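Notebook, coatings bench. March, Tuesday, 4:10 pm

Drawdowns of the Drevevell ochre continued on the Zinero primer. Batch is 1,150 g, mixed at 300 rpm, let down with the Kalniņš thinner. Colour is on standard. Viscosity dropped overnight and needs rechecking before anything goes to Willum.

Panels 1 to 4: no sag at the wet film we normally use. Panel 5 has pinholes along the left side. Suspect air from the second mix. Repeat with a longer stand.

Scrub test stopped at 3,000 cycles. Gloss loss acceptable on all but panel 2, which was undercured. Discard that result and do not average it in.

Grey base still to be tinted. Check the balance first, it was drifting this morning.

Sheen is the open question for the ochre. On small cards it reads warmer than on a full panel, and the two of us grading it disagreed on three cards. From now on grade on large areas only, with no texture to confuse the eye. The big flat mustard-yellow surface at right is the sort of area I mean, and the dark floor is a fair contrast for judging it. Order more large panels.
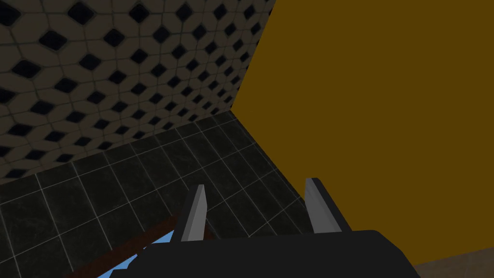
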